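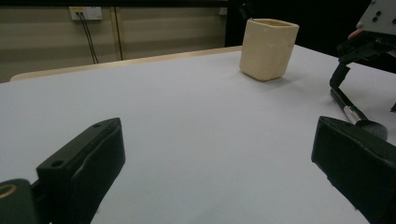
Right gripper demos rejected, brush/cup table, Sulldale

Status: Open, waiting on floor
Opened by: Onyekachi Nwosu
Opened: Jan 22, 2019
Priority: High (was Medium, bumped, see below)
Area: Jullel recorder / hand-held grippers
Site: Vandbridge, Sulldale packing floor

Problem

Brush-into-cup demos getting rejected on upload. Reason code every time is "grip state unclear, right." Left side passes. Started after the Friday recorder update, or thats when we noticed, not sure those are the same thing.

77 rejected out of 200 on first shift. Normal for this table is 6. Second shift not in yet.

Task is the same as last week. Pick brush, stand it up, put it in the cup, next brush. Person on the grippers does it the way they'd do it on the line, Jullel records it, the Laryea cell learns from it later. Nothing new on the table.

Why it's High now: the shift sheet counts accepted demos only. Rejected ones count as zero. So people did the work and the sheet says they didn't. I've had complaints, fair ones.

Tried so far

Restarted recorder. No change.
Restarted PC under the bench. No change.
Re-ran open/close calibration, both hands. Left fine. Right passes but the closed number wanders a bit if you hold it shut and move your arm.
Swapped people. Same rejects, so please stop writing "operator technique" in the reject notes.
Wiped finger pads. Slightly better?? maybe luck.
Swapped to the fatter brush. Nearly all pass. Back to the thin one, rejects again.

So it's the thin handles. Closed on a thin handle reads too close to closed on nothing, I think. The check can't tell and tosses it.

Not tried: rolling back the update. Don't have the rights.

Update, 11:40

Looked at the reject clips one by one over lunch. A lot of them bunch up at the end, brush at the cup, arm reached out across the table. Pick is clean. Place is where the right number jumps.

Cable on that side runs down along the table and off the front. My guess, it tugs when you reach for the cup and the plug moves in the socket a hair. Only a guess. Would fit with the number wandering when you move your arm.

Asked for a spare right cable. Stores says the spare went to the Laryea cell in July and didnt come back. Can somebody over there check the drawer.

Update, 1:15

Spare found. Wrong end on it. Putting it back.

Moved the cable so there's slack at the wrist, clip on the forearm strap. Ran a short batch with the thin brush. Fewer rejects but not gone. So maybe two problems, cable AND the threshold.

Need from software:
1. What is the closed threshold now and what was it before Friday
2. Can it be set per item instead of one number for the whole site
3. Can rejects be re-checked after a change, or are they deleted. PLEASE say they're not deleted

Need from the floor lead:
1. Don't close out the shift sheet for this table until we know
2. Put people back on hand packing in the meantime if they ask. Some would rather

Update, 2:30

Latest setup, with the thin brush at the cup and the right cable running down the side:
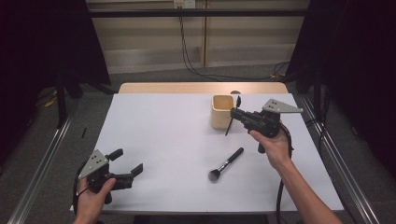
Salamatu Antwi: Threshold first. It did move Friday. Old value let empty grips through on another site so it got tightened for everybody, no note went out, sorry about that. I can set it per item. Thin brush gets its own number, rest stay as is. Need a clean set from you to set it against, closed on the thin handle, closed on nothing, open, both hands.

Rejects are kept, not deleted. Last 1,110 uploads from your table are all there including the bad ones. I'll rerun them after the new number is in. No need for anybody to redo those.

Cable I can't see from here. But the jumps on place look like a bad contact to me too, the value drops out and comes back. A threshold looks different, it just sits on the wrong side.

Onyekachi Nwosu: ok good. Clean set coming before end of shift. Will do it arm in and arm out so you get both.

Question that isn't a bug. Who decides what counts on the shift sheet? Used to be, pack a tray and it's packed, you can look at it. Now it's packed when the checker says so and the person gets no word until the next morning. Two people asked me today if this goes against them. I said no but I don't actualy know that.

Salamatu Antwi: Not me, and I don't think it should be the recorder either. What I can do is show the pass/fail on the bench screen right after each demo, with the reason. It's in Jullel already, just switched off at Sulldale. Want it on?

Onyekachi Nwosu: Yes. But with the reason in normal words. "Grip state unclear" means nothing to somebody who has been putting brushes in cups all morning. "Right gripper not reading, check cable" would do. And no red screen. Small text at the bottom is fine.

Salamatu Antwi: Can do the wording. Screen change needs a restart so tell me when the table's on break.

Update, 3:50

Clean set uploaded. Bench screen is on, restarted during break, wording ok. Already useful. Somebody saw the cable message twice in a row, pushed the plug in by hand, next one passed.

Floor lead agreed to hold the sheet for this table. In writing, attached to the shift folder. Also agreed that hand packing hours count the same as demo hours this week. For the other weeks no answer yet, asked again.

Still open

Per item threshold, Salamatu, waiting on the clean set
Rerun of rejects after that
New right cable, on order, no date. If second shift sees the cable message: stop, reseat the plug, carry on. Don't tape it, the tape gums up the wrist
Release note for any threshold change, goes to the benches too and not only to the admins
Rule for rejected demos on the shift sheet, needs a real owner, I've put my name down till there is one

Leave this ticket open overnight pls. Second shift add your numbers underneath, thin brush and fat brush on separate lines.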